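This site uses cookies to remember your reading preferences. Accept | Manage settings

Construction Materials, Session 3: Reading claims about recycled aggregate

Read the Toltville paper before Monday. Bring a marked-up copy.

Recycled concrete aggregate (RCA) is old concrete, crushed and screened, used in place of some or all of the natural stone in a new mix. The sales pitch says it performs "the same as virgin stone." Ask what was tested, at what age, and against what control.

What we know with fair confidence:

- Old mortar stays stuck to the crushed stone. It is porous, so RCA soaks up more water than most natural stone.
- If the mix water isn't corrected, workability drops. Somebody on site then adds water by eye and the strength number stops meaning much.
- Stiffness usually suffers more than compressive strength. Papers that report only strength leave out the half I would worry about.
- Drying shrinkage tends to go up with the replacement level.

The Toltville trial. The authors swapped out 79 percent of the coarse aggregate and claim "no meaningful loss" at 28 days. Look at the methods section. The control mix had a higher water-cement ratio than the RCA mix. A drier mix is a stronger mix, so the comparison flatters the recycled material before anything is crushed. They also cast 17 cylinders in total, spread over several ages. Work out how many are left per age and decide whether you would sign a drawing on that.

The Flinddale slab is better work. Same source concrete throughout, absorption measured on every batch, and they published the cracked panels along with the good ones. My complaint is that the slab sat indoors. Freezing and thawing is where I'd expect trouble, and the paper has one sentence on it.

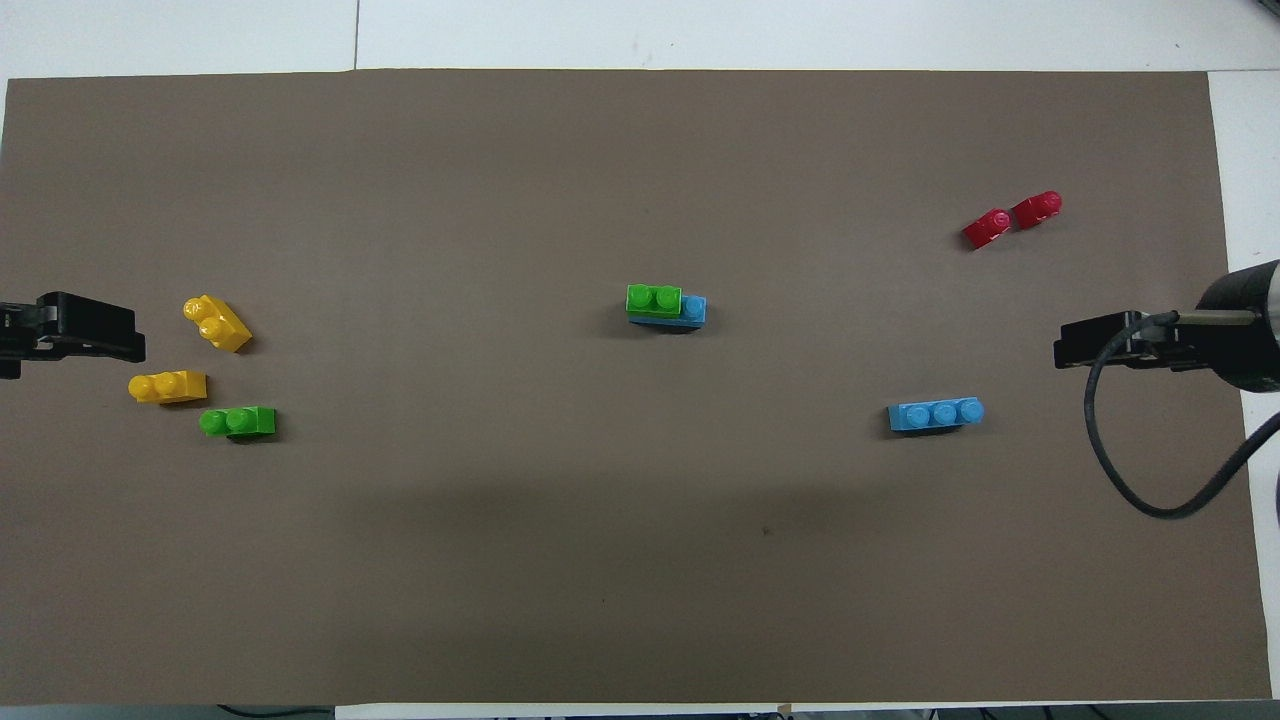 Ķēniņš argues that presoaking the aggregate fixes the absorption problem. Maybe. It helps with slump. I have yet to see it help with stiffness, and the paper doesn't measure stiffness.

For the write-up: pick one claim from either trial, state it in your own words, and list what evidence would change your mind. One page. "More research is needed" earns no credit.

Questions to Apinya Khunthong after class, Room 2101.

Comments (3)

dvr_mixdesign: The Toltville control mix bugged me too. Did they ever answer anyone about it?

Marla: We presoak at our plant. Slump is fine, but keeping the pile evenly damp in September is a pain.

toby k: is the one page limit single spaced

Related

Session 2: Water-cement ratio and who measures it
Session 4: Fly ash supply
Reading list: the Cloldale curing tests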